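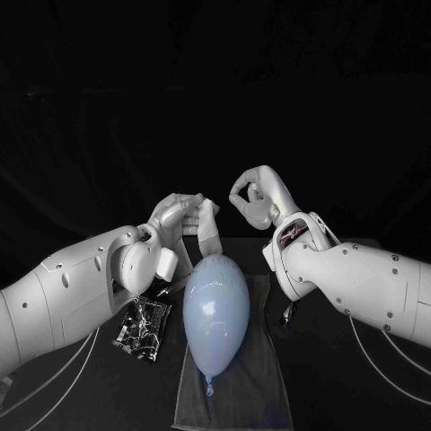
How many balloons do we still need for the March open evening?
About 226, all in the pale blue, on top of what is already in the cupboard at Nedport.

Minutes, decorations group, Nedport hall, 28 Jan 2021
Started late, heating off again. Last minutes agreed, no changes.

1. Balloons
Pale color agreed last time, sticking with it. Some call it blue, some lavender, no more discussion please. Stock count done before the meeting: 561 left from the Biscombe order. Biscombe sell in bags of 1000 only, too many. Prastance will split a bag, slightly dearer each. Agreed go with Prastance, order by end of next week.

2. Size and shape
Long discussion. Blown up full they go egg shaped and the arch looks lumpy. Agreed stop a bit short of full, tie off, check against the cardboard ring. Anything too big goes in the foyer bunches instead.

3. Tables
Balloons roll off the bare tops. Folded towel under each one while it waits for its ribbon, dark gray ones from the kitchen drawer are fine. Towels to be washed and put back after, this did not happen last year. No tape on the tabletops, it lifts the finish.

4. Backdrop
Black drape stays for the stage end. Pale balloons show up well on it. Needs steaming, folds still in it from storage. Sivakumar Hire quoted for a second drape for the side wall, felt to be steep. Ask if they do a half day rate. Carried over.

5. Helium
No. Air only. Hand pumps, we have 5, one leaks at the nozzle. Replace that one out of the sundries money.

6. Setting up
Blow up the day before, not the morning of. Keep them away from the radiators and the window side. Scissors and ribbon clips in the tin, tin goes back in the cuboard. Two people on the arch, rest on tables.

7. Clearing away
Burst ones in the trash, not recycling. Count what's left and write it on the box this time. Foyer bunches can be given to kids at the door if parents agree.

AOB
Key for the side door still missing. Ribbon, white or silver, no decison, bring samples next time.

Next meeting first week of March, same room, bring a sweater.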